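Workshop notebook, soft goods bench
September 2019, Monday

In at half past eight. Heating not on yet, so did the paperwork first and left the wet jobs for later.

Carried over from last week: the mending basket, the two washing machine loads that were left on the airer, and the blue storage bin with the mixed plush. Rainer wants the bin sorted by Wednesday so it can go back to the delivery bay, where they are short of the hinged-lid type.

Airer first. The cotton-faced toys are dry all the way through. The long-pile ones are dry on the outside and cold in the middle, which in my book counts as damp. Put them back with more space between and turned them upside down. The brown dog has a seam that drips from one place only, the left back foot. Noted on his ticket so whoever takes him down checks there and doesn't just feel his back.

Changed the spacing on the airer while I was at it. We had been hanging them wherever there was a gap. Now the top rails are for anything with fur, the bottom rails for flat cloth and clothes. Pegs go on the care label or on a seam. Pegs on ears leave a mark, see Bernice's note from February.

Washing trial, second go with the Korletey powder

Same cycle as before, 30 degrees, low spin, pillowcases tied at the neck. Test piece was the old stuffed cushion that we keep for this.

Weight dry before washing: 461 g.
Time on the airer until it came back to 461 g: 49 hours. 

Last time I took it down too early and wrote that the powder had left something in the stuffing. I think now it was just water. I have crossed out that line on the February page and initialled it. The Korletey rinses out fine on a normal load. It does not rinse out fine if the pillowcase is packed tight, there is still a slippery feel on the long fur afterwards. Half fill the pillowcases. Dzifa agrees and has written HALF on the cupboard door in marker, rather large.

We still have a box of the Vonix liquid. I would use it up on doll clothes and not on anything with pile.

Sorting rules for mixed bins

Had a long talk with Hedvika on the phone about this. She has to work from our lists at the other end and says they are not consistent. One week a toy in a dress is under "dressed animals", the next week the dress has been taken off and listed on its own. She is right, I looked back and it depends on who held the pen. What we agreed:

Clothes that are sewn on stay with the toy and the toy is listed once.
Clothes that come off stay with the toy as well, in the same bag, and the list says "with skirt" or "with coat". 
Loose clothes with no obvious owner go in the clothes tray.
Costume pieces, hoods, capes and big odd shapes go under "pieces" until somebody works out what they are.
Packets go in a separate tray straight away, opened or not. They get wet otherwise, or crushed, and then the label can't be read.
Rolls and tubes, same tray as packets.

Anything with a hard part inside (squeaker, battery box, rattle) gets a bit of red wool tied on. Squeeze the whole toy, feet too. Renzo found a battery box in the bottom of a rabbit last month after it had been through the wash. The rabbit survived, the battery box did not.

Worked down the list for the blue bin with these rules in hand and it went better than I expected, though there are a few I could not settle:

White bear. Small, cream-white head, shiny dark blue skirt. Goes down as "bear, with skirt" for now. Did not want to pull at the waist until I have the seam ripper and a decent lamp. Shiny cloth of that sort frays if you look at it, so if the skirt is stitched on it stays on and gets a surface wipe.

Grey fluffy one. Long soft fur. Needs the wide comb before washing. Combing afterwards pulls out twice as much. Top rail.

Pink one in the red garment. Red next to pink, so colour test on the garment first with a damp white cloth. If anything comes off on the cloth, wash cold and separately.

The bright green piece. This is the one that has held everybody up. It is large, with wavy edges, and has a sort of hood or pocket on it trimmed in red and white stripes. Rainer says costume. Dzifa says it is the outside of a pyjama case. I have put it under "pieces" and written both guesses on the ticket. Whatever it is, the striped trim worries me more than the green does. Red and white stripes on a trim are often the first thing to run. Colour test on both, and test the trim on the back side.

Pink and lime green package. To the packets tray. It has a barcode so Hedvika can look it up at her end and we need not guess.

Box or packet with the white edge and the printed face. Packets tray as well.

Pale roll, standing at the back. Packets tray. Have not decided what to call it on the list. "Roll, pale" will do until it is in my hand.

Bin itself wants a wipe round inside once it is empty. The hinge notches along the sides collect fluff and it works its way back into the clean things. An old toothbrush is best for that, there is one in the jar by the tap. Do the notches first and the floor of the bin last.

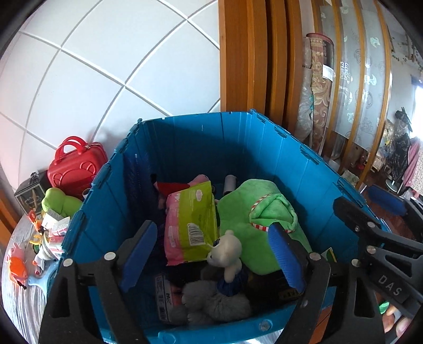
Why not wash the whole bin in one load and sort it dry?

Because of the dyes. One red trim or one dark skirt in with the white toys and the lot comes out pink or grey, and you can't get it back. Sorting first costs us half a morning. Dzifa asked me this in her first week and I asked Bernice the same in mine.

Mending

Did the brown dog's foot seam as far as I could with it still damp inside, just tacked it so that nothing falls out. Proper ladder stitch when dry.

Elephant ear: redone. The old thread was polyester, quite thick, and it had cut through the felt like a cheese wire. Used the cotton, doubled, and a small felt patch on the inside to spread the pull. Looks tidy from the front. Slightly less tidy from behind but it is under the ear.

Thread stock is low in cream and in mid grey. Plenty of the horrible orange. Added to the Cirgate order, along with needles (the long doll ones, 13 cm) and another bag of washable stuffing. Cirgate only deliver on our street in the afternoons now, so somebody has to be downstairs after lunch on the day.

Eyes. We are agreed that any eye that turns when you twist it is a loose eye, even if it does not come off. Check with finger and thumb, twist, then pull. If it turns, ticket it and put it in the mending basket. Embroidered eyes, just look for pulled threads.

Shelf

Renzo measured for the new shelf over the drying corner. The wall space is 70 cm between the pipe and the window. Blue bins will not go there longways with the lid flaps open, they would have to sit end-on, and then you can't see into them. He suggests using that shelf for the trays and keeping bins on the floor under the bench. I would prefer them on the low trolley so that we are not bending down into them all day, but the trolley is at the Wumia workshop and has been there since before the summer. Rainer to ask for it back. I have asked twice.

Bench lamp bulb went at about three. Replaced from the drawer, that was the last one. The new one is a warmer colour and it makes cream look like white and white look like cream, so do the colour tests at the window and not under the lamp until we have the other sort.

Tickets

Small moan for colleagues: please write tickets in pencil or in the laundry pen. The blue biro ones came through the damp rack unreadable again and I had to open two bags to see what was in them. The pencils are in the same drawer as the tickets. Also put the ticket through a loop of thread and not a safety pin. The pins rust on the airer and leave a dot.

To do

Colour tests: red garment, striped trim, dark blue skirt.
Comb the grey one.
Take cotton toys down, bag and list under the new rules.
Turn the long-pile ones again tomorrow morning.
Send Hedvika the list with the "pieces" at the end so she can see what we mean by it.
Ask Bernice if she has seen a green thing like that before. She did the costume boxes.
Bulbs.

Closed the window on leaving, fan left on low in the drying corner.

Added next morning, R.M.: long-pile ones turned, still cold in the middle. Brown dog's foot has stopped dripping. Fan now on medium.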